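Coffee corner reopens at the Henden hall

25 Feb 2021

Good news if you've missed your pour-over! The coffee corner at the Henden hall is back this week, and I stopped in on opening morning to see how things were shaping up (and, okay, to get a cup). The old counter has gone, and we've got a white table now, with a black gooseneck kettle for anyone who likes to pour slow.
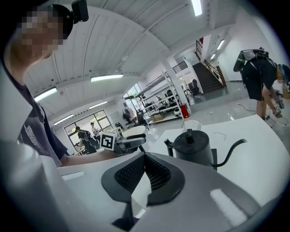
The new setup came to $515, and most of that was raised at the bake sale earlier in February. I bought way too many lemon bars, so I feel like part owner of that kettle. There's a long skinny spout on it, which takes a little practice if you're used to a regular one like I am.

Beans are coming from Cernine, the little roaster over on Nair Street, and they've promised us 6 bags to start. Doors open at eight on weekdays. Bring your own mug if you can, and drop a dollar in the jar by the door!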